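Einstellungslänge und Schnittrhythmus im Kurzspielfilm »Drodunside«
Projektbericht, Seminar Quantitative Filmanalyse
Vorgelegt von Arsen Nazarenko, 2024-03-30 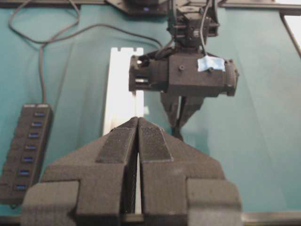 1. Fragestellung

Der Bericht untersucht, ob sich die drei Akte des Films »Drodunside« anhand der mittleren Einstellungslänge voneinander abgrenzen lassen. Die Produktionsfirma Bokero beschreibt den Film im Presseheft als »durchgehend ruhig erzählt«. Diese Selbstbeschreibung diente als Ausgangspunkt, wurde aber nicht als Hypothese übernommen.

2. Material

Grundlage ist die Festivalfassung, die der Verleih Cakness dem Seminar für die Dauer des Projekts überlassen hat. Vor- und Abspann wurden nicht berücksichtigt. Nach Abzug dieser Teile umfasst der Korpus 657 Einstellungen. Eine ältere Arbeitsfassung vom Dezember lag ebenfalls vor, blieb jedoch unberücksichtigt, da ihr die Tonmischung fehlt und die Szene im Treppenhaus anders montiert ist.

3. Vorgehen

Die Schnitte wurden zunächst mit einem Schwellenwertverfahren auf Basis von Farbhistogrammen erkannt und anschließend von Hand geprüft. Überblendungen wurden jeweils in der zeitlichen Mitte getrennt. Als Einstellung gilt jede ununterbrochene Aufnahme; Zwischentitel zählen nicht dazu. Für jede Einstellung wurden Dauer, Einstellungsgröße und Kamerabewegung protokolliert. Bei der Einstellungsgröße kam eine Skala mit acht Stufen zum Einsatz, von der Weiten bis zur Detailaufnahme. Die Stufen »Halbtotale« und »Amerikanische« ließen sich in den Innenräumen oft schwer unterscheiden und wurden in der Auswertung zusammengefasst.

4. Ergebnisse

Der Median der Einstellungslänge liegt im ersten Akt bei 8 Sekunden und im dritten bei 3 Sekunden. Der zweite Akt zeigt keinen einheitlichen Wert: Die Dialoge zwischen Lloyd und seiner Schwester sind im Schuss-Gegenschuss-Verfahren kurz geschnitten, die Wege durch das Hafenviertel dagegen als lange Fahrten aufgelöst. Das arithmetische Mittel ist hier wenig aussagekräftig, weil einzelne Plansequenzen es stark nach oben ziehen. Der Übergang zum dritten Akt fällt mit dem Wechsel vom Stativ zur Handkamera zusammen -- beide Merkmale treten ab der Szene im Bootshaus gemeinsam auf.

5. Diskussion

Die Abgrenzung des ersten vom dritten Akt ist anhand der Einstellungslänge möglich. Für den zweiten gilt das nur eingeschränkt. Die Aktgrenzen selbst wurden nach der Handlung gesetzt, bevor die Messung begann; eine andere Setzung der ersten Grenze, etwa nach dem Telefonat, würde die Werte des zweiten Aktes verschieben. Der Ton wurde nicht erfasst. Gerade in den Hafenszenen laufen Geräusche über die Schnitte hinweg, so dass der wahrgenommene Rhythmus vom gemessenen abweichen dürfte.

6. Offene Punkte

Eine zweite Kodierung der Einstellungsgrößen durch eine unabhängige Person steht noch aus. Das Protokoll liegt als Tabelle im Seminarordner, Spalte F enthält die Anmerkungen zu strittigen Schnitten.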